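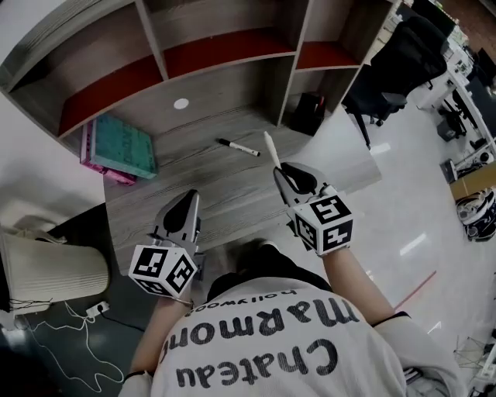
Figure 4.1 A desk with markers and a small stack of books.

Chapter 4
Friction: Why Things Stay Where You Put Them

I keep a book on my desk that I have been meaning to read since December. It hasn't moved an inch in all that time. Trucks go by, the door slams, I lean on the desk and sigh over a pile of lab reports, and the book just sits there. I used to think there was nothing to explain about that (it's a book, what else would it do?) and then somebody in my first physics class asked me to tilt the desk.

Try it yourself before you read any further. Find a board or a big stiff folder, lay a book on it, and lift one end slowly. For a while nothing happens at all. Keep going. At some point the book lets go and slides, and once it starts, it usually keeps going all the way down, even if you stop lifting. Now do the same thing with a marker, laid so that it points straight up the slope. Then turn the marker sideways and try again. Big difference!

You already know more about this chapter than you think you do. You know that socks slide on a kitchen floor and sneakers don't. You know a heavy box is hardest to shift right at the start, and that it gets easier once it's going. All of that is friction, and in the next four sections we're going to put numbers on it.

Let me start with the heavy box, which was how I finally got it. One summer I worked in the stockroom at Salgado, a furniture store with a concrete floor and no working cart. My job was to shove crates from the back door to the front. I would lean on a crate and it wouldn't budge, so I'd lean harder, and it still wouldn't budge. What I didn't see back then was that the floor was pushing back on the crate exactly as hard as I was pushing forward. If I pushed with 100 newtons, the floor answered with 100 newtons. That kind of friction, the kind that acts before anything slides, is called static friction, and it grows to match your push until it hits a limit.

Say the limit for one of those crates is 200 newtons. Push any harder than that and the crate breaks loose. From then on you're dealing with kinetic friction, the friction between surfaces that are already sliding past each other, and for most everyday materials it's smaller than the limit you just had to beat. So the crate lurches, you stumble after it, and your boss laughs.

Two things decide how big that limit is: how hard the surfaces are pressed together, and what they're made of. We'll bundle the second one into a single number called the coefficient of friction. It has no units, which bothers some people (it bothered me), but we'll see why in Section 4.2.

Words to watch for in this chapter: normal force, static friction, kinetic friction, coefficient of friction, angle of repose.

Before you start Section 4.1

Write down your guesses to these in pencil. We'll come back to them at the end of the chapter.

Does a book start to slide at a smaller angle if you stack a second book on top of it?

Would a crate be easier to push if you stood it on its smallest side?

When you walk across a room, which way does the floor push on your shoe?

4.1 Pushing Without Moving

Go back to the crate and suppose you push on it gently, straight ahead, with both hands. Four forces are acting on it. Gravity pulls it down, the floor holds it up, you push it forward, and friction pushes it back. Sketch a box and draw those four arrows now, and make the forward and backward ones the same length.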